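Visit Report: Pralance Teaching Laboratory, Skatcombe
31 August 2020

Members of the Stefanou Workforce Program visited the Pralance laboratory at Skatcombe to learn how robots are taught to handle clothing. The group of nine was received in the main hall and given a short safety briefing before being divided between two work areas. The visit formed part of the program's summer series on skilled manual work.

Remote control at the laundry station

Most of the morning was spent at the laundry station. An operator sits at a desk and moves a pair of hand controllers, and the grippers at the table repeat each movement. Every attempt is recorded, both the motion of the arms and the view from the cameras near the grippers. Attempts that end well are kept for training. The others are labeled with the point at which they went wrong and stored separately.

Staff explained that cloth is among the hardest materials to teach. A metal part has the same shape each time it is picked up; a shirt does not. Operators are asked to look for a corner or a hem before closing the gripper, and to pause briefly once the fabric has been raised so that its shape can be judged.
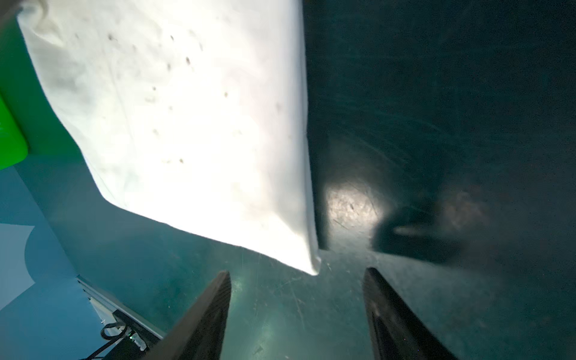

White cloth between the gripper fingers at the laundry station.

Visitors asked whether the fabric must be in good condition. The laboratory uses ordinary worn items and does not reject a piece for specks or small marks, as household laundry will seldom be spotless. Lighting was also discussed. White cloth under strong lamps loses much of its visible texture, and operators are trained to judge the edge of a garment by its outline when the creases are hard to see.

Each trainee operator works six sessions under supervision before recording alone. Sessions are kept short - the work calls for steady hands and close attention - and operators change places at every break.
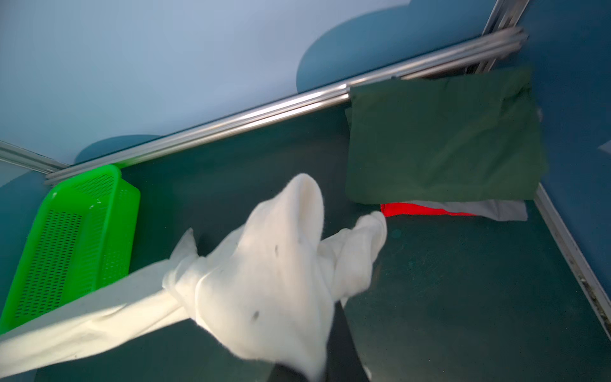
A white garment held up beside the green basket, with folded cloths toward the back of the table.

Members of our group were then invited to try the controls. Most found that their first movements were too quick. The supervisor advised them to move one hand at a time and to keep the fabric low over the table. Two members completed a simple fold, and both remarked on how much they missed the sense of touch. The controllers give no feeling of weight or tension, so the operator must rely on sight alone.

The discussion then turned to T-shirts. Sleeves and side seams give the operator useful points of reference, but a layer folded back over the body of the shirt can hide what lies under it. Operators are told to settle one layer before starting on the next.
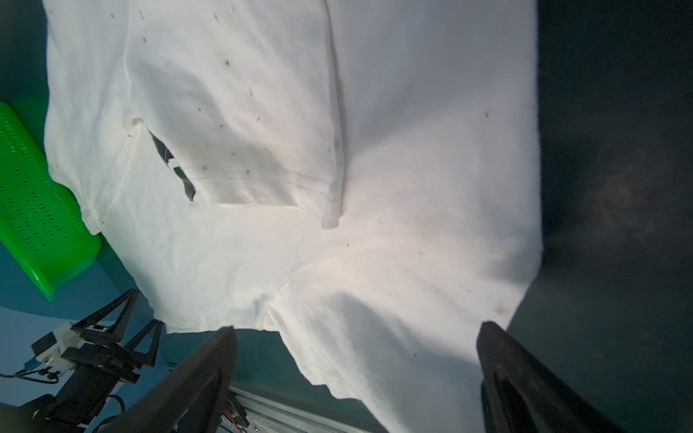

Teaching by hand

In the second work area, the group saw a different method. The operator takes hold of the arm itself and leads it through the task, and the Nenent software stores the path for replay. Staff consider this method well suited to fixed objects and simple routes. It is used less often for clothing, as the operator's own arms tend to block the view of the cloth.

Questions and follow-up

The closing discussion dealt mainly with training and employment. Pralance accepts applicants from many trades and does not require a technical degree. Members with experience in sewing and garment care showed particular interest, and the laboratory has offered to send its operator handbook to the program office. Requests for a copy should be made through the office in the usual way.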